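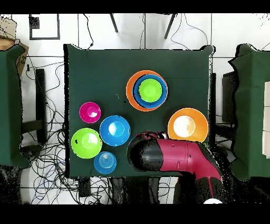
Progress report, Kunthorpe play kitchen
Prepared by Raghavendra Varma for Telier

The plastic bowls and cups are now out on the green cloth and being sorted by size and color. Bowls that nest go together. The rest stay single for now. 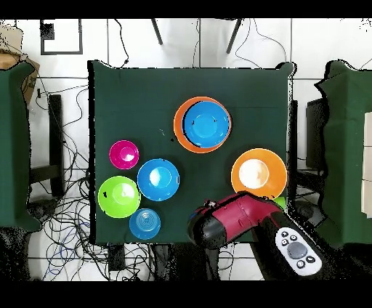 We have spent 558 of the grant, with 54 held back for lids. Trindade will deliver the 2 shelf units on Friday. Stacking height still needs settling — the upper shelf is low, and mixed stacks of cups and bowls take up more room than nested ones.
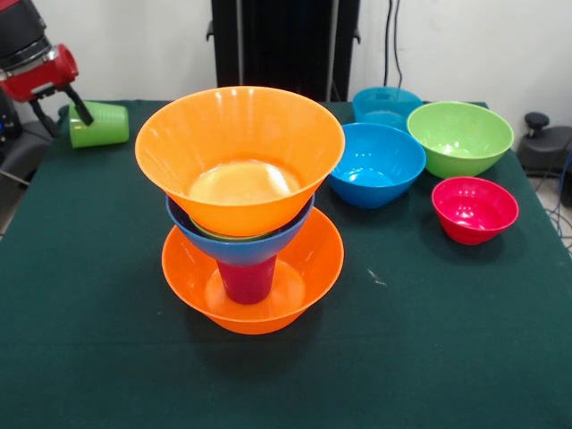
Mixed stack with a large orange bowl on top.

Hekivbridge has asked for the same layout, so we will send them our shelf plan once it is final. 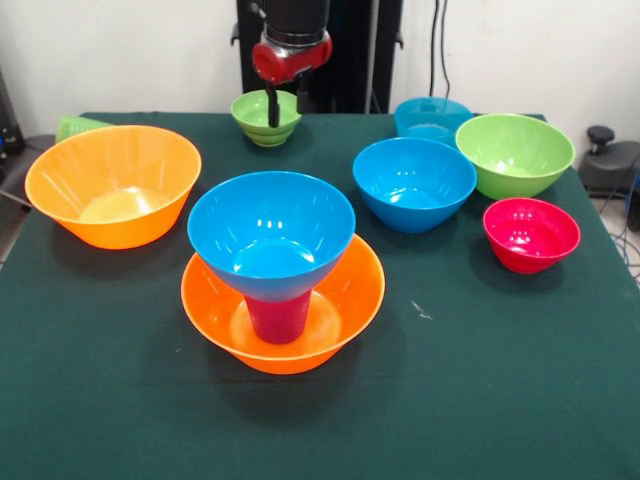 Blue bowl on a red cup, standing in an orange bowl.

Still to do: labels, and a list of spares.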